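Buying and Stripping Used Office Computers: Your Questions

Last updated in September. Answers by the parts desk at Bellis.

Is a used office tower really a bargain?
Sometimes. Sellers like to quote the price of the box and leave out everything you'll add to it. By the time you've bought memory, a drive and a cooler that fits, the savings can be gone. Price the whole thing before you pay for any of it.

The listing says "fully tested." Can I trust that?
I wouldn't. Ask what was tested, and how. Most of the time it means the fan spun and a light came on. If the seller can't show you the machine booted to its setup screen, treat it as a parts machine and offer a parts price.

Do I need to practice before I take one apart?
Some people swear by it. Gudeo sells a course with dummy boards, and I was ready to laugh at it. A dummy board won't teach you how hard a real connector pushes back. It does let you get the order of things straight in your head: drive, card, processor. Whether that's worth paying for is another matter. We set a gray mock board on the bench with a hard drive in a blue-ended caddy, a processor in its socket frame and a graphics card standing at the side, and went through the order that way.

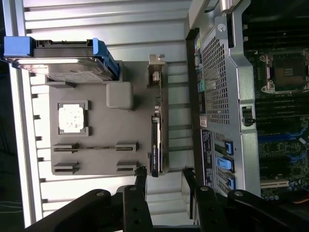
Stoteo wrote in to disagree with all this: you learn more from one dead tower out of the recycling pile than from any molded board, and the dead tower is free. The only thing a dummy can't do is bend a pin, and bending a pin is the lesson.

Fair enough, as long as the tower really is dead. I've seen people "practice" on the family computer.

Should I pull the hard drive first?
Yes, if it's in your way or it has your files on it. And don't believe anyone who tells you deleting the files is enough. Wipe it properly or keep it.

What about kits that promise to do it all?
We bought the Gasari kit, which comes with 37 pieces. We used 2 of them. A decent screwdriver and a clean cup for the screws will get you most of the way.

How do I handle a board with no processor in it?
Slowly. Once the load plate is open, the pins have nothing over them, and a sleeve or a dropped screw can finish the board off. If you still have the plastic cover, put it on. Sellers who ship a board with a bare socket and a promise that it's "well wrapped" are asking you to take the risk for them. On a Dell board like the one on our bench, look at the socket before you look at anything else.

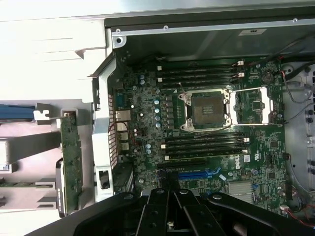 Check it under a bright light and from more than one side. A bent pin can hide from straight above and show up as soon as you tilt your head. If one looks off, ask for your money back before you go poking at it with a needle.

Is it worth filling every memory slot?
Rarely. Look up what the board supports, buy a matched pair and see how it runs.

I've read that a cleaned socket lasts 1,000 swaps. True?
I've never seen anyone back that up. Swap the processor when you need to and leave it alone otherwise.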